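Robotics Practicum, Session 6: Folding a T-shirt with two arms
Course handout. Lab instructor: Lautaro Escobar

Read sections 1 and 2 before you come in. Bring your joint limit sheet from the January workshop if you still have it.

1. The task

The shirt starts flat on the white table. Both arms take hold of the edge nearest the robot, one gripper at each corner, and keep the fabric taut between them while they lift. A fold counts when the two layers line up within two fingers' width at the corners. Small wrinkles are fine.

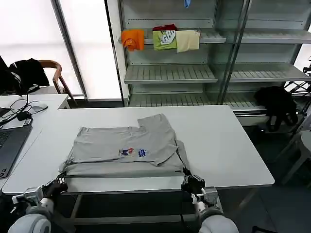 Teams work in pairs. One person drives and the other watches the grippers and keeps a hand on the stop button. Swap after every ten folds. If a gripper misses the cloth, open it, back off and try again. Do not drag the shirt into place by hand during a run.

2. Wrist view

Most failed grasps come from closing too high above the fabric. Check the wrist view before you close the fingers. The head view is better for judging whether the shirt is straight on the table, so use it between folds.

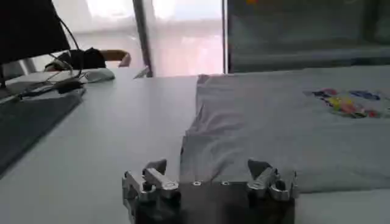

Keep the shirt on the table while the arms go back to the start pose. Then save the run under your team name (Dranier, Ninwood or Amundsen) and write down whether it passed.

3. What we have so far

The class has 489 saved runs. Of these, 113 were marked failed, and 68 of the failed ones have no note saying why. Please write the note.

4. To hand in

One page per team, due Fri 16 August, to Yusri Lumbantobing. Describe two failures and what you would change in the grasp.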